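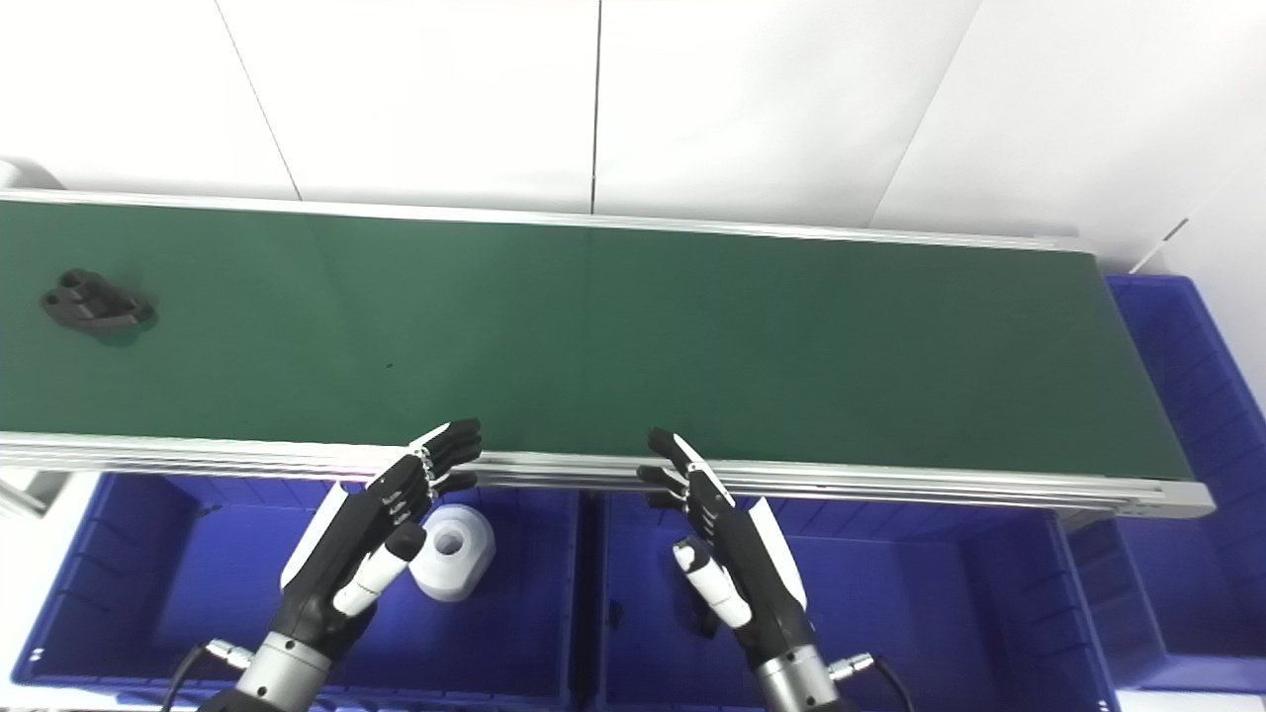 According to Oana Bratu, a plant should fix its sorting volumes before it asks for a quotation, and most requests she receives arrive without them.

Ivodura has opened orders for its second planning package for conveyor sorting cells, April 2026. The package covers molded plastic parts sorted from belt to bin by two-handed robots – cell layout, power, spare hands and operator training are priced as separate lines.

Buyers may choose purchase or a lease of 30 months. Spare hands are quoted in sets of 2. The quotation stays valid for five weeks and excludes conveyor changes on the customer's side.

The budgeting workbook, prepared with Zositz, lists 208 cost items. Cable and connector replacement is now entered under yearly maintenance, where earlier versions carried it as a startup cost.

Hrvoje Janevski handles layout reviews. Requests should state belt width, part weight and number of bins.

Press contact: Vesela Halilović, Ivodura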